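发件人:Cluvora 用户邮件列表
主题:Re: [cluvora-users] 共享办公室搬迁后打印配额和垃圾分类的事
日期:12月20日

各位好,

赶时间,写得乱,见谅。先贴一下前面那封,省得大家往回翻:

> 大家好,
> 搬到 Galley 那栋楼以后有几件事一直没定下来,列一下:
> 1. 打印机配额还是按老办法算吗?我们组上个月打了 3,518 页,系统说超了,可是旧楼那边从来没提过上限。
> 2. Pallero 会议室的预订,为什么有人能一次订一整周,我们只能订半天?
> 3. 厨房和走道的垃圾到底谁来倒、怎么分?保洁说合同里只写了大垃圾房。
> 4. 暖气。靠北那排真的冷。
> 另外想问下能不能把列表的存档打开,新来的同事什么都查不到。
> 谢谢

一条一条回。

打印。旧楼确实没上限,因为那台机器是租的,按月包干。新楼这台是 Charvát 的合同,按页计费,超出部分要摊到各组头上。配额是按人头给的,每人每月 208 页,你们组 12 个人,自己乘一下就知道超了多少。我知道年底报告多,6月那次也是一样的情况,当时是私下从别的组匀的,这回匀不出来了,大家都满。建议:双面,默认黑白,草稿别打。申请临时加额的表在内网"行政-表格"下面,写清楚用途,我这边一般当天能批。空着用途那栏的我真的会退回去,上次退了好几份还有人不高兴。

会议室。能订整周的是旧系统迁过来的账号,权限没清干净,是我们的问题。已经提了工单,改完以后所有人统一半天起订,最长一天。已经订出去的先不动,不然要吵翻。要是谁订了不用,麻烦自己进去取消掉,别占着。门口那块屏显示"空闲"也不一定准,它刷新慢,以手机上看到的为准。
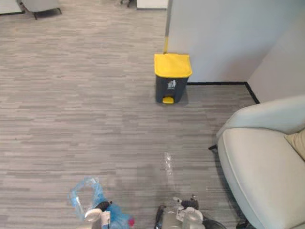

垃圾这块,保洁说得没错,合同就是只管大垃圾房,每层的小桶得各组自己带下去。新合同正在谈,想把每层也包进去,对方报价比预想的高,还在磨。在谈下来之前按组轮,一周一换,排班表我明天发。几条老生常谈:外卖盒里的汤先倒掉;纸箱拆平;电池不要扔,前台有个专门收的盒子。咖啡渣有人想拿回去种花的,自己带容器,别再用公用的杯子装了,洗都洗不干净。

暖气。报修过两次,物业来看了说阀门没问题,是管道里有气。约了再来放气,时间没定。靠北那排 5 个工位如果实在受不了,可以先挪到中间的空位,跟我说一声就行,座位表我来改。小太阳之类的电暖器不行,跳过一次闸了,整层的机器都断,服务器那边的人到现在还在记仇。

存档的事,我这边没意见,但以前有人在列表里发过报价和电话,直接打开不合适。想法是从新年开始的邮件公开给内部成员,之前的不动,要查的单独问我要。有反对的这两天说,没人吭声我就照这个设了。

还有,回复的时候麻烦改一下主题,别一个标题下面挂四件事,我找起来很痛苦(这封我自己也没改,下次一定)。请直接回列表,不要单发给我,单发的我经常露掉。

放假期间前台只留上午有人,快递尽量填自己家。门禁卡快到期的节前来换,过期以后得重新录,要排队。

先这样,开会去了。

--
行政支持
Cluvora 用户列表维护
退订请发空邮件,主题写 unsubscribe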